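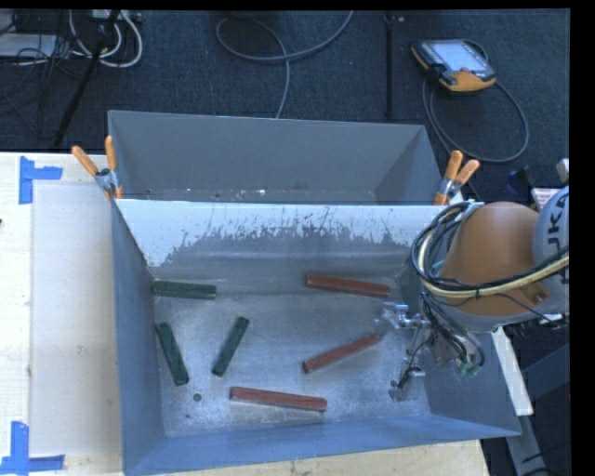 二手通勤车验车单（带评语，五月修订）

适用对象：已经付了钱或者马上要付钱的人
本次受检车辆：Verstraete 平把通勤车，九速，前后碟刹，带后货架和泥板
来源：Plemville 的 Dimell 二手车行，成交价391欧
卖方文件：一张盖了章的“40项全面检测合格”单
检查人：我，复核人 Daryna Lytvynenko

先讲那张“40项检测”。四十个格子，全部打勾，勾的角度都一样，像是一口气从上划到下的。其中有一项叫“整车外观协调”，有一项叫“骑行感受良好”，还有一项“铃铛”和一项“铃铛声音”分开算。我不反对检查铃铛，可是铃铛占了两格，而辐条张力一格都没有，这张单子是写给谁看的就很清楚了。我问过柜台，轴承那一栏是怎么查的，回答是“师傅手感很好”。师傅那天不在。

下面的表是我自己用的，顺序按我干活的顺序来，不按重要程度。结果只写三种：通过、不通过、存疑。存疑的意思是我不会骑着它下长坡，但也拿不出证据让卖家退钱。卖家的说法凡是我没法验证的，一律不计入结果。

工具：内六角一套，扭力扳手，链条尺，打气筒（带表），手电，抹布，一截扎带，一支油性笔。没有扭力扳手的可以借，别买最便宜的那种，我买过，它对什么螺丝都说“咔”。

一、车架与前叉

1. 车架编号与票据一致
结果：通过
评语：编号在五通下面，要把车倒过来才看得到。票据上的编号是手写的，有一个字母写得像数字，我让店员当面重写并签名。店员觉得我多事。编号对不上的车，后面的都不用查了，车再好也不要。

2. 焊缝及管材连接处无裂纹
结果：通过
评语：先擦干净再看。脏车上看裂纹等于没看。重点是头管后面、座管与上管的交接处、后下叉靠近碟刹座的位置。手电贴着管子斜着打，漆面上如果有一条发丝一样的线，用指甲横着刮，能卡住指甲就停手。这台车上管左边有一道线，刮了，是漆上的划痕，底下的金属是平的。油性笔在两头各点一个小点，一个月后再看它有没有长出去。

3. 车架左右对称
结果：通过
评语：从后花鼓一侧拉一根线绕过头管，回到另一侧，量线到座管两边的距离。网上有人说用眼睛看就行。用眼睛看，什么车架都是直的，尤其是刚付完钱的时候。

4. 前叉叉腿
结果：通过
评语：从侧面看，两条叉腿应该完全重叠。撞过墙的车，叉子会往后缩一点，前轮离下管比正常的近。拿不准的话到网上找同型号的侧面图对比，别听卖家说“这个型号就这样”。

5. 后货架固定
结果：不通过
评语：四颗螺丝，有一颗是木螺丝。我把它拧出来看了很久。它能拧进去，也能拧紧，挂上包走一段烂路之后会发生什么我不想替别人试。螺纹孔还好，没伤到，换一颗正确规格的螺丝加中强度螺丝胶就行。Dimell 的单子上，“货架”一栏打了勾。
复核（Daryna）：同意不通过。再看看货架腿底下的漆，有磨痕，说明松着骑过一阵。
我的回复：看了，有磨痕，多久就不知道了，我只写看得见的。

二、转向部分

6. 碗组间隙
结果：通过
评语：捏死前刹，前后推车，另一只手搭在碗组上缝处。有咯噔感就是松。碟刹车要小心误判，来令片在卡钳里会有一点旷量，捏前刹推车时也会咯噔，和碗组松很像。把前轮转九十度再推一次，感觉变了多半是刹车那边，没变再去怀疑碗组。这个方法也有不准的时候，我只当它是第一遍筛查。

7. 碗组转动顺滑
结果：存疑
评语：提起车头，让车把自己往两边倒。它在正中间的位置有一点点“找坑”的感觉，很轻。店员说这是“自动回正功能”。自行车碗组没有这种功能，这叫珠道压出了坑。但是真的很轻，线管的拉扯也会产生类似的感觉。我把前刹油管从扎带里松出来又试了一遍，感觉弱了，没有完全消失。所以写存疑。
复核（Daryna）：我会直接写不通过。
我的回复：你手重。等换油管那天拆开看，拆开了就有结论。

8. 把立夹紧
结果：通过
评语：把前轮夹在两腿之间，扭车把。夹得住就继续，夹不住先停。把立前盖四颗螺丝对角逐步上紧，上下缝隙一样宽。扭力按把立上刻的数字来，没有刻的按最保守的来。“拧到拧不动再加半圈”是一种流传很广的断螺丝方法。

9. 车把无弯曲、无横向刻痕
结果：通过
评语：拆了前盖看夹持区。很多人不拆。断把都从夹持区的边缘断，而那个位置平时正好被盖住。

10. 把套
结果：通过
评语：锁紧式，紧。滑套式的把套要用力往外拔，会转的一律换掉。端塞两边都要有，没有端塞的把管摔车时像一把取芯器，这一条我不跟任何人讨论。

三、刹车

这台车装的是 Sindetar 的油压碟刹，Dimell 的销售页面称它“终身免维护”。我去翻了随车那本小册子，里面有整整一章讲怎么换油。两份材料里总有一份在瞎写，我选择相信教人干活的那份。

11. 刹把行程
结果：前通过，后不通过
评语：前刹把捏到一半多一点就硬了，后刹把能一路捏到几乎贴住把套。连捏几下之后会变硬，松手放一会儿又软回去，这是油路里进了气的典型表现。店员的解释是“后刹故意调软，防止锁死”。我请他在单子上把这句话写下来，他没写。

12. 油管与接头渗漏
结果：通过
评语：用干净的白纸巾包住接头，捏住刹把数一会儿，展开看。前后都没有油印。没有油印不代表没有漏过，接头外面擦得特别干净，比旁边的车把干净得多，我在备注里写了一句“接头处近期清洁”，不下结论。

13. 来令片厚度
结果：前通过，后存疑
评语：从卡钳后方用手电照。后面的还有料，可是两片厚度不一样，内侧明显薄。可能是卡钳没对中，也可能是有一个活塞不回位。把轮子拆下来看活塞，慢慢捏一点刹把，两边应该一起动。别捏多，捏多了活塞掉出来，你就要给全家解释地上的油。结果是一边先动，另一边过一会儿才跟上。清洁活塞之后再测。

14. 碟片
结果：通过
评语：看有没有发蓝、有没有裂、磨损后的厚度是否仍高于碟片上刻的最小值。轻微的偏摆可以校，发出一点沙沙声也不会死人。有人会因为沙沙声把整套刹车换掉，这种人是车行最喜欢的顾客。

15. 刹车实测
结果：前通过，后不通过
评语：平地，空旷，先慢后快。只捏后刹时后轮应该能轻松抱死，这台车抱不死。单靠前刹能把车停住，但一台车两个刹车是有道理的。在后刹修好之前，这台车不上路，推着也行，骑着不行。
复核（Daryna）：排一次气就好的概率很大，不用换件。
我的回复：很大是你说的。排完气再测，合格了再改结果。

四、车轮与轮胎

16. 轮轴与快拆/桶轴
结果：通过
评语：快拆杆合上时手掌上应该留一个印。没有印就是太松，要用脚踩才能合上就是太紧。方向朝后或者朝上，别朝前，路边的草和别人的车筐都会去拉它。这台后轮原来的快拆杆拧得像蝶形螺母，也就是说有人一直当它是个螺丝在拧，凸轮根本没用上。

17. 花鼓旷量
结果：通过
评语：捏住轮圈左右晃，感觉轴心有没有松动。前后都没有。再把轮子提起来慢慢转，手搭在车架上感觉振动，这一步比用耳朵听可靠，车行里永远放着音乐。

18. 辐条张力
结果：不通过
评语：Dimell 四十个格子里没有的就是这一项。两根两根地捏过去，同一侧的手感应该接近。后轮传动侧有三根明显偏松，其中一根拨一下几乎没有音。轮圈看上去是正的，松的那几根旁边的几根特别紧，是它们在硬撑。这种轮子静止时看起来很好，骑上一段时间就开始断辐条，而且是一根接一根地断。送去重新平衡张力，别只做校圈。校圈能让轮子变正，松的可能还是松的。
复核（Daryna）：附议。顺便看条帽有没有咬死。
我的回复：看了，能转。

19. 轮圈
结果：通过
评语：沿辐条孔转一圈看有没有放射状的小裂纹，圈边有没有磕碰的凹坑。

20. 轮胎胎面与胎侧
结果：前通过，后通过（勉强）
评语：先把气打足再看，气不足时裂纹是闭着的。后胎中间磨平了，没有露出帘布。胎侧有细小的龟裂，长在橡胶表面，还没有到里面那层织物。卖家说“防刺胎不看花纹”。我觉得防刺胎也是橡胶做的。给它写了勉强，入秋之前换。

21. 胎压
结果：通过
评语：按胎侧印的范围，体重轻的取下面，驮东西的取上面。用手指捏胎判断胎压的，跟用手摸额头测体温差不多，摸得出发烧，摸不出别的。

22. 气嘴
结果：通过
评语：垂直于轮圈，没有歪。歪了说明内胎在里面走位了，放气，推正，再打。

五、传动

23. 链条磨损
结果：通过
评语：链条尺放下去，没有掉进去。我在三个不同位置各测了一遍，结果一致。这条链子很新，比飞轮新得多，接着看下一条。

24. 飞轮与牙盘
结果：存疑
评语：新链条配旧飞轮，是二手车翻新里最常见的一招，链条便宜，飞轮贵一点，换一条链子整台车就“传动近全新”了。查法是上最常用的中间几片，站起来用力踩，跳齿就露馅。这台车在中间两片上各跳过一次，再试又不跳。齿形看上去有点偏，没有到鲨鱼鳍的程度。店员让我“骑骑就磨合了”。链条和磨损的飞轮确实会磨合，方式是把新链条也磨坏。
复核（Daryna）：跳了就是跳了，为什么存疑？
我的回复：跳的时候变速也没调好，先把下一条做完再看。

25. 变速调校
结果：调整后通过
评语：线管里有点涩，换了尾段线管，重新调了张力。限位螺丝单独查：最大片时用手轻轻往里推后拨，不许碰辐条；最小片时往外拉，不许掉链。限位没调好的后拨进了辐条，后轮、后拨和尾钩会一起报废，当时你在什么速度上还是另一个问题。
补记：调好之后再站起来踩，中间那两片里有一片不跳了，另一片还跳。飞轮的存疑保留，预算里给它留一笔。

26. 尾钩
结果：通过
评语：从车后面看，后拨的两个导轮应该在一条竖线上，和飞轮平行。车往右边倒过的，尾钩多半是弯的。型号抄下来，备一个。等它断的时候再去找，没有一家店刚好有你那种。

27. 中轴
结果：通过
评语：摘掉链条，握住曲柄左右晃，然后空转。摘链条这一步别省，挂着链条转，什么中轴都有点阻力，也什么中轴都听起来不太正常。

28. 曲柄与牙盘螺丝
结果：通过
评语：按扭力复紧。左曲柄用方孔中轴的尤其要查，松着骑过的曲柄，方孔会磨圆，磨圆了就拧不紧了，拧紧了过两天又松。

29. 脚踏
结果：通过
评语：左脚踏反牙。每隔一段时间总有人来跟我说脚踏拆不下来，脚踩在扳手上越踩越紧。脚踏面上的防滑钉少了几颗，不影响，下雨天注意。

六、座位部分

30. 座管插入深度
结果：通过
评语：最小插入线必须在车架里面。个子高的人买小车架，喜欢把座管拉到最高，销售会说“这样很有运动感”。看看那条线再谈运动感。

31. 座管能否拔出
结果：通过
评语：一定要当场拔一次。拔不出来的座管就是和车架长在一起了，以后调高度、换座管都是大工程。这台拔出来时带着一圈灰色的粉，擦干净，重新抹油再插回去。碳纤维座管抹的是防滑膏，别抹黄油。

32. 座弓与夹头
结果：通过
评语：坐上去左右扭，听有没有响声。响声的来源很难找，我曾经为一个“中轴异响”换过中轴，最后发现是座弓。所以现在先查便宜的地方。

七、照明、反光和其他

33. 前灯
结果：通过
评语：亮，角度太高。照到对面的人眼睛里不会让你看得更清楚。往下压，光斑的上沿别超过对面骑车人的胸口。

34. 尾灯
结果：存疑
评语：灯亮，接触不良，过坎会闪一下。Dimell 说那是“呼吸模式”。敲一下灭、再敲一下亮，跟呼吸没什么关系。先清洁触点，不行就换。

35. 反光片与轮胎反光条
结果：通过
评语：后反光片要竖直。装歪了朝天的，反的是月光。

36. 铃铛
结果：通过
评语：响。这里只占一格。

37. 泥板支架
结果：通过
评语：前泥板要有防卡脱扣。小树枝卷进前泥板和轮胎之间，前轮会当场停住，人不会。脱扣用手拉一下，应当能脱开，再按回去。

38. 随车锁
结果：不评
评语：赠品，Sindetar 的一把缆绳锁。卖家说“能防绝大多数小偷”，依据是“没有顾客回来反映过”。车丢了的顾客为什么要骑着什么东西回来反映，这一点没有说明。拿来锁头盔可以。

八、试骑

前面全查完再骑。很多人倒过来，先骑一圈，觉得挺好，后面查出来什么都会替它找理由。我自己就这么买过一台，那台车现在还靠在地下室里。后刹排气之前，下面几项只在院子里低速做过，等修好后重做，结果先空着。

39. 直线放松骑行，车不自动偏向一侧
结果：待测

40. 双手轻扶，过减速带，听响声来源
结果：待测

41. 逐挡升降，带负荷
结果：待测（飞轮那一片单独记）

42. 驮上平时的东西再骑一次
结果：待测
评语：驮包空着和装满是两台车。货架螺丝换完才做。

九、处理意见

不得上路，直到后刹、后轮辐条张力、后货架螺丝三处全部改成通过。

与 Dimell 交涉的情况：我带着这份单子回去，对方先说二手车不在保修范围内，又说检测单上每一项都是合格的，所以不存在不合格。我请他指出四十项里哪一项写了辐条张力，他找了一会儿，说包含在“整车外观协调”里。最后同意免费排气、补货架螺丝，轮子的工时费各付一半。尾灯他们还是说没有问题。飞轮不管。我要求把这几条写在收据背面，写了，也盖了章，和合格单上那个章是同一个。

取车时要复查的：排气之后不要当场捏两下就走，放一夜，第二天早上再捏，软不软那时候才看得出来。辐条自己从头捏一遍，别接受“已经校过了”这句话。货架螺丝拧出来看一眼是什么螺丝，再拧回去。

十、别人问过的几件事

问这份单子要花多久。第一次做一个下午，熟了以后看链条有多脏。卖家站在旁边催的话会慢一些，我会多擦几遍管子。

问能不能让车行代做。能。让他们照着这张表逐条写结果，别只打勾。愿意写字的店，我一般还会再去；只肯打勾的，付的钱是买那个勾。

问新车是不是就不用查。新车我也查，把立、脚踏、轮轴这几处尤其要查，都是装箱以后再由人装上去的。新车的辐条骑过一阵会松一点，要回去复校，这个很多店都提供，很多人都不去。

问电助力车能不能用。机械部分可以，刹车和辐条要更严，车重，速度也上去了。电池和电机我不懂，不写。有人拿我的表去给电助力车“验电池”，在空白处写了个“通过”，请不要这样做。

Daryna 建议加一栏“下次检查时间”。加了，放在每页右下角，手写。她还建议把评语删掉一半，这一条还没有采纳。

修订记录
五月：轮轴一项补了快拆杆朝向；碗组一项补了碟刹车的误判说明；删去“用肥皂水查气嘴漏气”，有人把整瓶倒在碟片上。
待补：中轴拆检的步骤，等我拆完手上这一个再写。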